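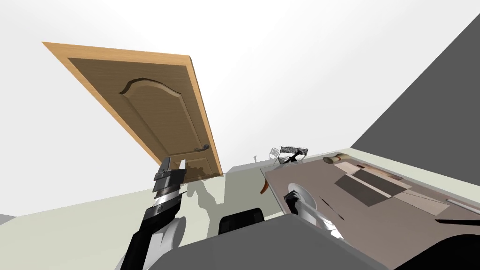
Brown door with arched panel, white wall, dark lever handle.

Ticket 676: Browns printing pink on the Skisier
September, by the Fornach print desk
Status: open, workaround in place

Good news first: the pink is gone! I've been chasing it all morning and I want to get the steps down while I still remember them, because it was a really satisfying one to pull apart.

The complaint was that anything brown came off the Skisier with a rosy tint. Skin tones looked sunburned and the oak samples for the fall catalog looked like salmon. Blues and greens were fine. Black text was perfect, crisp as ever.

9:10 - Nozzle check. All clean, no gaps in any color. I ran it twice on plain paper and once on the matte stock.

9:25 - Printed the same file from the old laptop and from the front desk computer. The laptop print was good and the desk print was pink, so the printer itself is off the hook. I did a small dance.

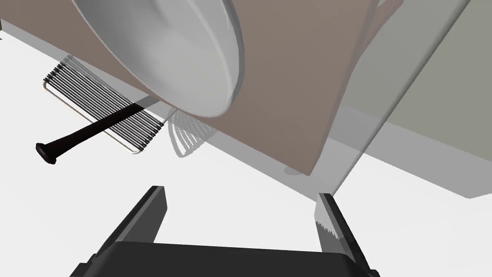
Neutrals are where I always go next, even when the complaint is about some other color. A cast can hide inside a brown for ages, and it can't hide in a gray. Something like a big glossy white bowl with soft gray shading on its curve is perfect for this, as any extra red turns up in the shading first. The gray ramp from the desk computer did the same thing: clean at the light end, then warmer and warmer through the middle. That pattern usually means color is being corrected twice, once by the program and once by the driver.

10:40 - Opened the driver settings on the desk computer. Color management was set to "Automatic" there, and Serent was also set to apply a paper profile. Two cooks, one soup. The laptop has the driver side switched off.

10:50 - Turned it off on the desk computer too. Gray ramp came out flat and lovely. Oak samples look like oak again, and the tan edges are tan!

11:15 - Restarted the desk computer to see if the fix would hold. It didn't. The driver went back to Automatic - so something is resetting it at login.

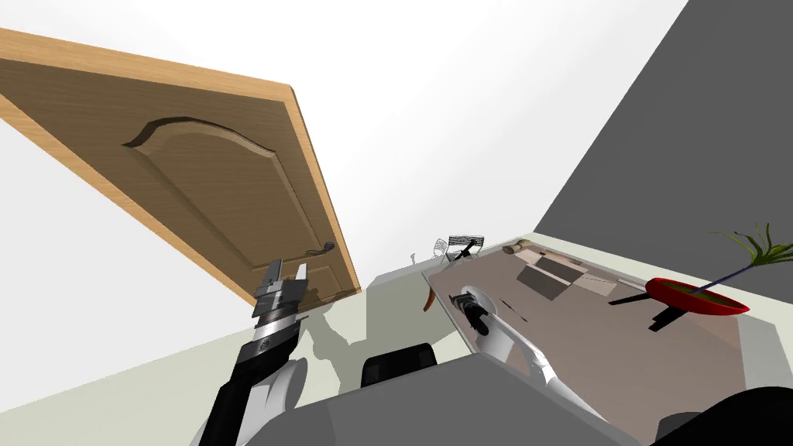
Workaround until it sticks

1. Open the print window in Serent and choose the paper profile as usual.
2. Click through to the driver settings and set color management to Off.
3. Print the gray ramp on a scrap sheet.
4. If the middle grays look warm, go back to step 2.

Please don't save over the "Matte" preset while this is open. It was made before the last driver update and I'd love to compare the two. Ticket 509 had a similar reset, but with paper size, and I'm going through those notes now.
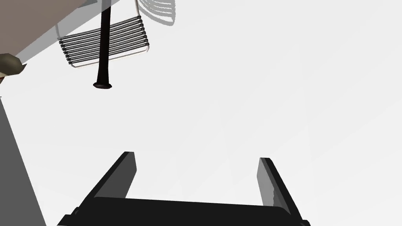
Ynyr Foulkes: I had the same reset after the update. Deleting the old printer entry and adding it back as a new one fixed it for me, and it has stayed fixed through several restarts. Worth checking whether Prydderch stock still has its own profile afterward - mine vanished and I had to load it again.

Reply from print desk: Oh, brilliant, thank you! There are two printer entries on the desk computer, so I bet that's it. I'll back up the profiles, remove both, and add one back after the lunch jobs clear. Leaving this open until the ramp comes out flat after a restart.

Fornach Print Desk | Contact us | Copyright Fornach | Back to top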